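5 July 2023
Food container check, Kindport sample, white table

Took out the clear container again today. On the Rallska sheet it is listed as 536 g with lid and 474 g without lid. I want to repeat both weights before we send the comments to Coste, the kitchen scale was not level last time. 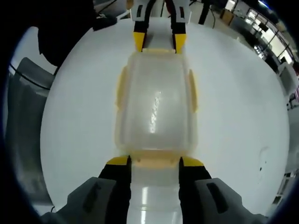 The side clips are my main question. The plastic there has a pale amber tint, same as on the rims, and I don't know if it is the material or the age of the sample. In the February notes I wrote only "yellowish" – not very useful. Next time compare with a new piece on white paper.

Filling line: the sheet says 500 ml, but I find no line in the drawing. To ask.
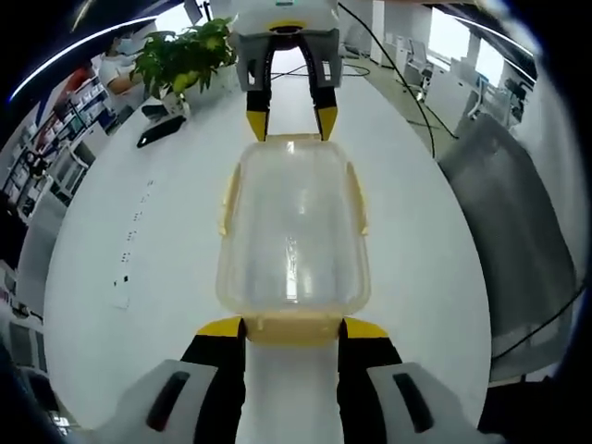 Container without lid, plant and phone at the left side of the table.

The table top must be wiped before the next check. Marks on the white surface are easy to confuse with marks on the clear plastic, I already made this mistake 2 times. Please use the soft cloth, the green sponge leaves lines.
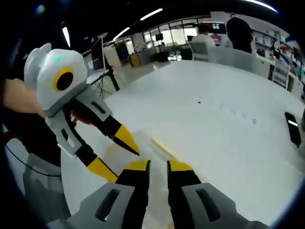 Table top with faint gray marks, right of center.

Still to do: lid fit, weights, upload the old clip to Vimeo and put the link in this entry.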